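Karkside Community Fund: Your Questions About Giving in Crypto

Last updated August 7, 2018

We opened our crypto giving page this summer and the mail has been wonderful! Most of you asked the same handful of things, so the answers are collected on this page. If yours is missing, write to Sumaiya Gunawardena at the fund office and she'll get back to you.

Which coins do you take?

Bitcoin, Ether and Litecoin for now. We'd love to add more, and Rokeya Samarakoon is testing two others at the moment. Please don't send any other token to our addresses, even if your wallet lets you. We may have no way of getting it out again.

Is there a minimum?

No minimum at all. Keep an eye on the network fee, though -- on a busy day it can eat a good part of a small Bitcoin gift. Litecoin is usually the cheaper way to send us something under $100.

Do you hold the coins or sell them?

We sell, normally the same business day. People ask this one a lot, and some of you would clearly like us to hang on for the ride (we've read the emails, they're great). But the fund pays its grants in dollars, and our grantees have rent due whatever the market does.

How do I know I have the right address?

Copy it from the giving page and check the first and last six characters before you hit send. We never send out addresses by text or social media. If you get a message like that with our name on it, forward it to us and delete it. 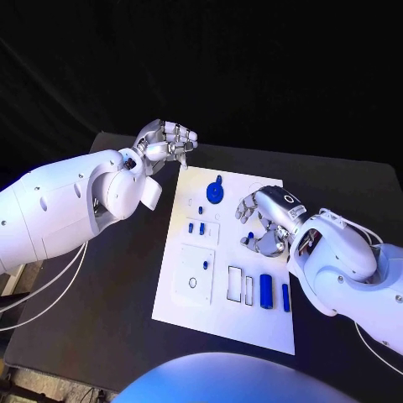
What if I send the wrong amount?

Write to us quickly, before the coins are sold if you can. We can't reverse a transfer, but we can send back the difference from our end, minus the network fee. Have your transaction ID ready. It's the long string your wallet shows once the payment goes out.

Can I give anonymously?

Yes. Leave the name and email boxes blank and send away. We can't mail you a receipt in that case, so fill in at least the email if you plan to claim the gift on your taxes.

How does the tax part work?

In the United States the IRS treats these coins as property, so giving them is a lot like giving stock. If you've held them for more than a year, there may be a real benefit in donating them directly. For larger gifts you may need an appraisal. Do talk to a tax preparer, as we can't advise you on your own return.

Where does the money go?

Into the same pot as every other gift! The Huang grants for after-school programs come out of it, and so does the Grirnitz tool library, which has lent things out since 1999 and now has 400 members. Crypto gifts have already paid for 32 places at the September coding camp, and we're thrilled about that.

Who handles the conversion?

Dunulent, a payment processor. They give us a daily statement showing each transfer and the price it sold at. Ask Sumaiya if you want to see the line for your own gift -- she's happy to send it.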